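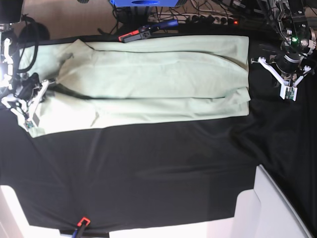 How I sort out worn Roman bronzes by the reverse

I get asked a lot how I put a name to a coin when the obverse legend is worn flat, so I've finally written down what I do. I'm mostly talking about late Roman small bronzes here, the little brown ones that come in mixed lots, although a good part of it works on earlier coins too. I started with a bag of 277 of them that I bought from a dealer in Astbridge one August, and I made every mistake going, so you may as well get the benefit!

Start with the light. One small lamp, set low, off to one side, and everything else in the room switched off. Turn the coin slowly under it instead of moving the lamp. On a worn piece the letters don't all show up at once, you get the top of an N at one angle and the leg of an R at another, and I scribble each one down on a slip of paper as a row of dashes with the letters I'm sure of filled in. Don't guess yet. I once "read" a whole name from four letters and then spent two evenings looking in the wrong chapter.

Then flip it over and forget the emperor for a while. The reverse is usually the quicker way in. Look for the big shapes first: one standing figure, two figures, a building, a wreath with writing inside. Two soldiers facing each other with standards between them is the one you'll meet most, and you need to know whether there are two standards or one, as the type with two came first and the type with one followed on slightly smaller coins.

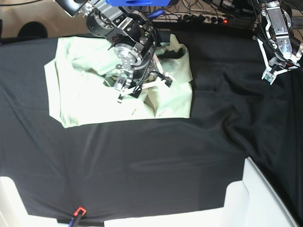 Measure the diameter at the widest and the narrowest point, and weigh it. A cheap pocket scale that reads to a hundredth of a gram is plenty. I write both down even when I think I know what I've got, and more than once the weight has made me go back and look again. Corroded coins come up light, of course, so treat it as a hint.

Now the part at the bottom, under the ground line. It's called the exergue, and it's where the mint mark sits. You may find a letter in front or behind for the workshop, and sometimes a dot, a star or a branch as well. SMANT is Antioch, SIS with something around it is Siscia, and CONST is usually Arles (yes, really, the city was renamed for a time, and it caught me out for months). Half the time the exergue is off the edge of the flan and you simply don't get it. Write "mint unclear" and move on.

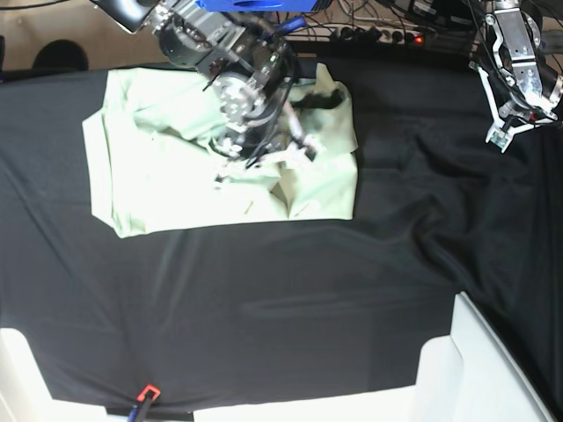
Step 4: Narrowing down the portrait

By now you have a reverse type and a size, maybe a mint, and that leaves a short list of rulers. Go back to the head with that list next to you. I check the headgear before the face: laurel wreath, plain diadem, or a diadem with pearls or rosettes. Then the ties hanging behind the neck, then the drapery at the shoulder. Faces come last for me, the engravers made the sons of Constantine look like the same boy and I don't trust my eye on them.

Kiri Halliday, who got me into all this, does it the other way around and goes straight for the profile. She's faster than I am. She also has nearly 933 coins in her trays, so she's had the practice.

Step 5: Write it up

Every coin gets a paper envelope with my own number, the reverse type, diameter, weight, mint if known and whatever letters I could read. I put a question mark after anything I'm not sure of. Number 459 has three of them and has been in its envelope since I bought it. Jasper Cuypers thinks it's an unofficial copy, going by the blundered legend, and he may well be right.

If you're stuck, post both sides at the same scale with the size and weight, and say which letters you can see for certain. Please don't clean it first!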